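Kunby Table Tasks: handling rules and data card

Maintained by Dilruba Uddin and Roman Tokarz. Last revised in July.

What is in the set

Recordings of robot arm work on a tabletop, made at the Plindinstead lab. The main task is sandwich assembly with toy food: pieces are taken from a divided round tray and put on a plate. The set holds 220 episodes, split into batches of 50 or fewer. Views come from a fixed camera facing the table and a small camera at the gripper.

This file covers the rules operators follow while recording and the checks made before an episode is released. Build notes for the rig are kept in the Boko folder.

Before an episode

The operator sets the plate and tray on the light grey tabletop, clear of the perforated board. Each piece goes in its own compartment, near the rim. A piece may overhang the rim a little, but two pieces may not share a compartment.

Cables must hang free of the gripper fingers. Check this with the arm at its highest and lowest positions — a loop that looks fine at the top can snag lower down.

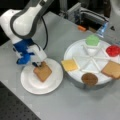
Gripper fingers at the corner of the bread slice on the plate.

During an episode

Hands stay off the table while the arm is powered. If a piece falls, the operator stops the arm before reaching in. Do not nudge a piece back into place and carry on; end the episode and mark it as interrupted.

Approach speed is lowered for the last part of every reach. The limit is stored in the Roy profile and operators should not change it. Requests go to Prasanna Mondal.

After 3 failed grasps on the same piece, end the episode. Failed grasps are kept in the recording and labelled as such. Please do not trim them out.

Gripper view

Close views from the gripper camera are often soft. We do not sharpen or correct them,

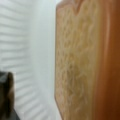 and blur alone is no reason to reject an episode. Reject it only if the stream has gaps or the clock differs from the fixed camera. Reviewers who are unsure should leave the episode in and add a note.

Labels

Each episode has one outcome label, set by a person other than the operator. There are 4 values: complete, partial, failed, interrupted. Sabina Kanagaratnam settles any disagreement, and both original labels stay in the log.

Pieces are named by what they stand for: bread, lettuce, tomato, cheese, patty. Use these names in lower case.

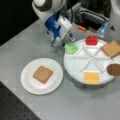
Known limits

The food is toy food and does not squash or tear the way real food does. Results should not be quoted as evidence about food handling. Lighting and background vary very little between batches.

Reporting a problem

Send the episode number and the time of the fault to Nuwan Samarakoon. Faults that involve contact with a person go in the site accident book first — the data report can wait.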